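Household Robotics Module, Zolthorpe
Handout 4: Sweeping with two arms

Welcome back! By now every team has moved a sponge from one side of a worktop to the other, and most of you found that harder than it looked on the timetable. This week we go down to the floor, which I think is the best part of the whole module. Sweeping looks like a small job, but it asks for two hands, long tools, contact with a hard surface and a good deal of patience.

Read sections 1 to 3 before the lab. Bring your notebook and the signed safety sheet from September.

1. Why the floor is different

On a worktop the arm reaches down to something at a comfortable height. On the floor the arm is stretched out, the wrist is low, and a small error at the shoulder becomes a large one at the tip of the brush. Add the length of a handle and it grows again. Try it yourself with a broom held right at the top end - you will feel how little control you have over the bristles. 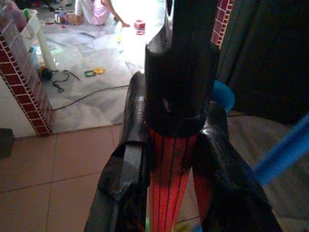 Light matters too. A camera close to the gripper sees its own fingers first and the room second, and if the next room is much brighter than the one you are working in, the exposure will follow the bright part. Check your wrist view before you start and write down what you can and can't make out in it. Dark tools against dark fingers are the usual trouble.

2. Holding the tools

A thin handle wants to turn in the grip. Close the fingers fully, then push the tool lightly against the tiles and watch whether the handle twists. If it does, open up, move the grip and try again before you go any further. I would much rather see 3 careful grips than one hurried sweep.

Teams on the Ketilsson controller should keep the grip force at 40 for the first run. Teams using Dotport can leave the default alone.

3. Two arms, one job

One hand holds still, the other hand moves. That is how most of us sweep at home without thinking, and it is a lovely starting point for a robot. Decide which arm is the steady one and say so out loud to your partner before each run. Bring the tools together slowly, low over the floor, and keep the elbows apart so the cables have room to hang. 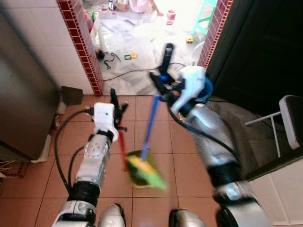

Speed comes later. A fast arm smears in the head camera, and then you have lost the very moment you wanted to study. Slow the moving arm down until you can follow the brush in the recording from start to finish, and only then step it up a little.

Grout lines deserve a page in your notebook all to themselves. Bristles catch on them, crumbs hide in them, and they make a very handy ruler for judging how straight your stroke was!

4. Lab task

Work in teams of 2. Record short sweeping runs and save them in the Skinedora folder under your team name. Stop each recording at 900 frames, even if the sweep is unfinished.

For each run, note:
Which arm was steady
Where on the handle you gripped
Whether the tool turned in the fingers
Anything that touched a cable

Keep the failed runs. We will watch a few of them together at the start of the next session, so pick one you would like to talk about and mark it in your notes.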